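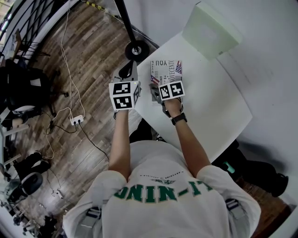 Datasets > Paper Handling > Odera Tabletop Sheets

# Odera Tabletop Sheets, data card

Short recordings of printed sheets being placed, turned and pressed flat on a white tabletop. The set has 695 episodes, split into 475 for training, 64 for validation and the rest for test.

## Materials

Sheets are single, newspaper-style prints with large headlines, small text blocks and flag graphics. Print direction is mixed within a page, so headline orientation is a poor cue for which edge is the top. Use the `corner_id` field.

## Layout

One sheet per episode. The table meets a white wall on one side. Sheet margins and wall are close in tone; edge detection without the print mask gives false borders.
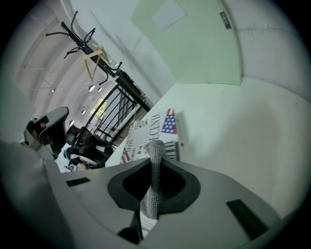

Card maintained by: Felista Muli, Wekesa Mutiso
Last edited: Tuesday, February 18, 2020

## Labels

- `flat`: all four corners touch the table
- `lifted`: one or more corners raised
- `folded`: a crease crosses the print

## Known problems

Episodes with fewer than 15 labeled frames are kept but flagged `short`. Headline text was transcribed by hand; small text was not.

## Comments

**Valentin Kofler:** Is `folded` also set when only the blank margin is creased?

**Felista Muli:** No, print area only.

**Mercy Shirima:** The validation index lists one episode twice. Row numbers sent by mail.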